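Packing Room Notes: Cardboard Sorting Moves to the Back Wall

Print this item | E-mail this item
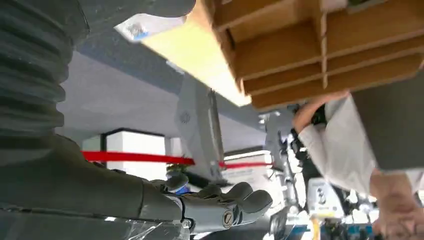

Brown corrugated cardboard in the packing room, with clear plastic wrap in the foreground.

The packing room at Ambrose has a new routine for used cardboard, starting this month. Flattened boxes, dividers and loose flaps now go on the racks along the back wall — not in the aisle by the loading door, where they had been piling up since March.

Marisol Boateng, who runs the day shift, asks that everyone keep dividers with the boxes they came from. Pralesano takes back full sets and reuses them. It does not take odd pieces, and last quarter we sent 148 of those to recycling.

Plastic wrap goes in the clear bags under the bench. Please pull it off before the cardboard is stacked. Pieces with labels still on them can go on the rack as they are, but old shipping labels should be crossed out with a marker.

Stacks should be no more than 38 inches high. If you need to reach a piece near the bottom, have a second person steady the pile or take the top layers down first.

Pickup is at 3:30 p.m. Anything brought over in the last 15 minutes before that will wait for the next truck. Marcus Nakamura has the key to the outer gate and can open it early for large loads.

New tape and markers are in the second drawer. Questions about the Pralesano returns go to Romana Šindelář at the front office.

Related items
Tape order: what changed in March
Loading door repair finished
Britum box sizes, updated list
Dexter Ridgeway moves to the night shift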